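Monday, September 2, 2024

Gripper comparison, day one of the chip case task. Writing this up before I forget which fingers were on when, which is how I lost half the notes in April.

So the plan was Delwyn's idea: stop arguing about the Pritolix fingers versus the Enstead ones on foam blocks and pick something annoying. Poker chips are annoying! They're thin, they're slick on the faces, they slide against each other in a stack, and the slots in the case don't leave you much slack on either side. Simone brought in her set and we've been at it since lunch.

Pritolix first (the wide, flat plates). Default grip force was 10 N and I lost chips out of the middle of the stack over and over, they just squirt sideways. Bumped it up and things got calmer. What helped more was closing slower for the last bit of travel - I had the approach speed at 200 mm/s and never thought to split it into two stages. Corey had that in his config for the Nepia arm all along and I hadn't looked. Sorry, Corey.
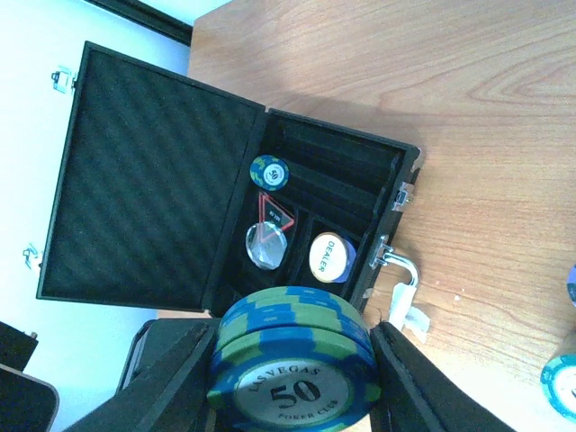 The wrist camera is the other thing I want to complain about. With the fingers closed on a stack, they cover a good chunk of the bottom of the view, and that's exactly where I want to see the slot edge when I'm lowering. I ended up nudging by feel and watching from the side like a kid at a claw machine. Ayana thinks we can tilt the mount forward a few degrees and get the edge back. I'm for it, but then the hand-eye calibration has to be redone and I'd like somebody who isn't me to do that part.

Numbers so far, Pritolix only: 70 tries at putting a short stack into a slot, 51 clean. A clean one means all chips seated and no regrip. Most of the misses were the stack coming in tilted and catching on a divider. A couple were me bumping the case, so tomorrow it gets clamped down.

Haven't touched the dealer button or the other loose pieces yet. I suspect the clear round one is going to be miserable for the depth camera, but we'll see.

To do:
- swap to Enstead fingers, same speeds, same force, same number of tries
- ask Lucrezia if the Salmont controller logs finger position during the close or only at the end
- rubber pads on the Pritolix plates? Delwyn says thin ones, I say try whatever's in the drawer
- put Simone's chips back in the right order before she sees them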